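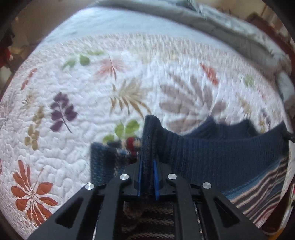 Re: washing machine gauge swatches, and the shrinkage numbers in the Brirklow pattern

I reran the swatch test with the Kawaguchi wool blend, 60 stitches by 70 rows, blocked flat between readings. Row gauge moved more than stitch gauge on every pass. Ribbing is the awkward case: an edge like the navy one on my striped piece pulls in by itself, so I measure it pinned and log it in a separate column.

On September's digest, a list member wrote:
> The pattern says to swatch in stockinette and apply the same
> shrinkage factor to the textured sections. Is that safe? I have
> 430 grams of the Dornov and no chance of matching the dye lot.

I would not do it. Textured stitches hold more water and relax differently on the board. Swatch each stitch you plan to use, over at least 100 rows if you can spare the yarn, and measure the middle only.

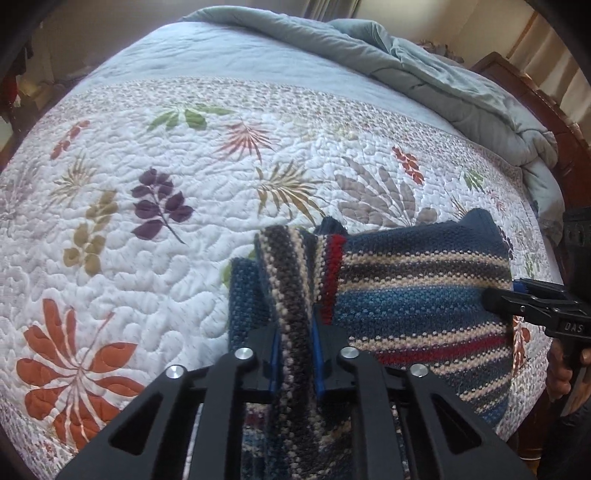 Stripes on the white quilted bedspread, one corner folded back.

Color changes add a second error. Carried strands tighten the side edge — usually the right one, in my knitting — and the tape then reads short. Cut and weave in for the swatch, even if you plan to carry in the final piece.

On drying: my swatches took about

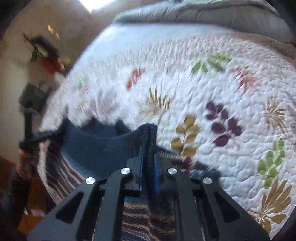
a day to settle on the board. I take the first reading at that point and the second after one more night. If the two differ, I keep the second. The Brirketti needles run slightly under their marked size on my gauge plate, so check yours before you blame the yarn.

The spreadsheet is in the files area, with stitch and row gauge on different tabs.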